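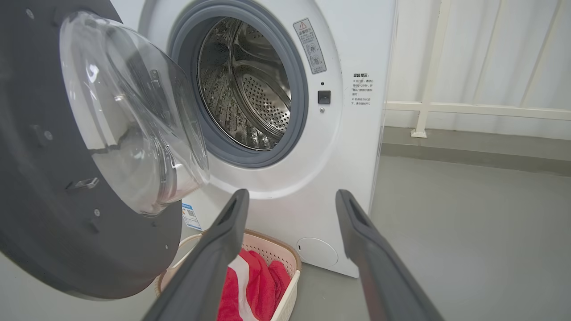

**Keeping a front-loader from smelling like a pond**

A washing machine spends its life surrounded by soap and still manages to get dirty. I find this unfair, but I clean mine anyway.

- **Leave the door open between loads.** Wide, if you have the floor space. Keep small children and cats in mind, and look in the drum before you start a wash.
- **Wipe the gasket.** Peel back the gray rubber fold and run an old washcloth all the way along it. Expect lint, hair and one coin. My lifetime earnings stand at 11 cents.
- **Check the drum walls.** Dark spots and film can come off with a damp cloth and a drop of dish soap. Skip the steel wool.
- **Run it empty and hot once a month.** Use drum cleaner, or whatever your manual allows. Never mix cleaners – your laundry room is no place for chemistry.
- **Empty the filter.** It's usually behind a little cover low on the front. Switch off, unplug, let the water cool, put down a shallow pan and two towels, then open it slowly. Socorro Mosquera, my neighbor, recommends three towels. She has new flooring.
- **Use less detergent.** The cap holds enough for a hotel.

Allow 30 minutes for the wiping and the filter, plus however long it takes to find the manual.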